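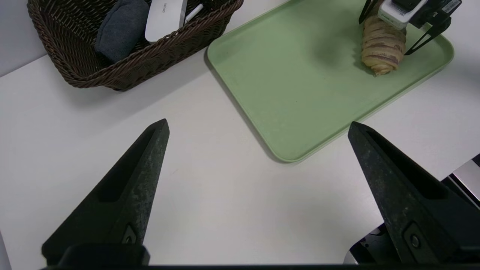
Posted by Kelly Andrade, minutes secretary

Filed under: Nunton House » Shared Rooms » Minutes

3 shares | 0 comments

Shared Rooms meeting, 2026-08-06, ground floor, Nunton House

Chair: Anoma Marikar. Minutes: Kelly Andrade. Apologies from the Pacheco office.

1. Minutes of the January meeting were agreed. The blind in room 8 is still waiting for a part from Dadex. Anoma to ring them again.

2. Trays and baskets. Anoma said things left on the white table were ending up in whichever basket was nearest. Agreed that the dark brown basket is for cloths and small electrical items, and the orange-brown one is for anything waiting to be claimed. Pens may go in either for now.
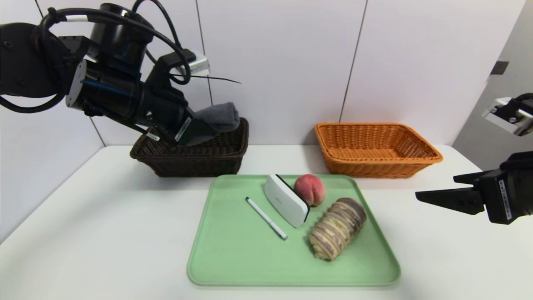

Kelly asked whether food should be on the trays at all. After some discussion it was agreed that fruit and bread may stay on a tray until the end of the day, then go to the kitchen or home with whoever brought them — no food in the baskets overnight. Losinska tenants will be told by email.

3. Cloths. The budget for the year is £217, and £30 of that is set aside for cloths.

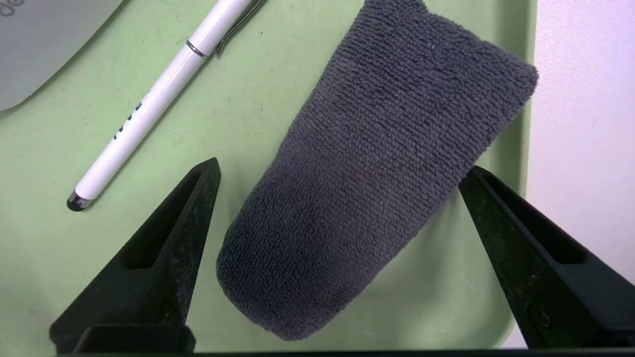 Washing is still done by whoever has the rota that week, and the rota has gaps until the end of the month. Anoma asked that cloths be opened out before they go in the machine. The grey terry ones get left folded on the green tray beside the pens, and people take them for clean. Used cloths should go straight in the wash bag on the kitchen door. Kelly to put up a notice.

4. Keys. Seven keys are signed out and one is overdue. Kelly to chase.

5. Any other business. The Pacheco office has asked for room 8 on Tuesday mornings. Agreed, subject to the blind.

Next meeting to be set by email.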